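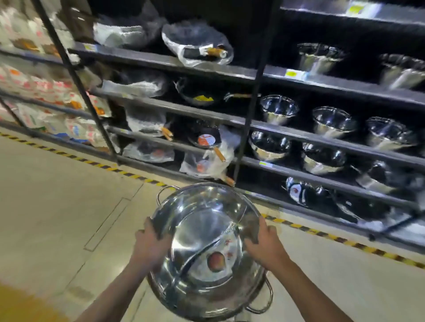
Filed under: Opinion / Automation / Maintenance

Print this article | E-mail to a friend

Most of the arguments I hear about robot cells are about the arm. I think the people who look after these cells should argue more about the pots.

I maintain one handling cell at Skemton. It picks housewares for Folport, and cookware is the part of the range that stops it. The arm has needed very little from me. In October we had 626 stops, and I read the log for every one. Arm faults came to 5. Nearly all the rest were bad picks, and the worst items were stainless steel pots and pans wrapped in clear plastic.

A polished pot is a mirror. It shows the vision system the lights and the shelves next to it, and the software has to decide where the rim is. A plastic bag is a different problem. It shines in patches, and it moves when the gripper touches it.

The usual answer is to call the integrator and ask for a better camera. Altero quoted us for one. I was against it and I still am. We had never checked the one we had under the light it works in. It was set up with a cardboard box, on a bright afternoon, by someone who then went home.

Jairo Benavides and I took two shifts to do it again. We turned the overhead lamp away from the pick area and put a diffuser on it. We cut the exposure. Then we ran 200 picks using stock from the shelf, with the labels and bags left on, and wrote down each miss by item. We moved the grasp point on the deep pots from the handle to the rim, which is where a person takes hold of one anyway.

Stops are down enough that the Usuga line has asked for our settings. I sent them, but I told them to do their own test. Their lamps are hung lower than ours and the numbers won't carry over.

My view is that no cell should be signed off on test boxes. Make the installer use the worst item you sell. Put the lens and the lamp cover on the cleaning sheet, with a name beside them, and repeat the test whenever a lamp is changed. Ours is due again next month.

E-mail this page | Print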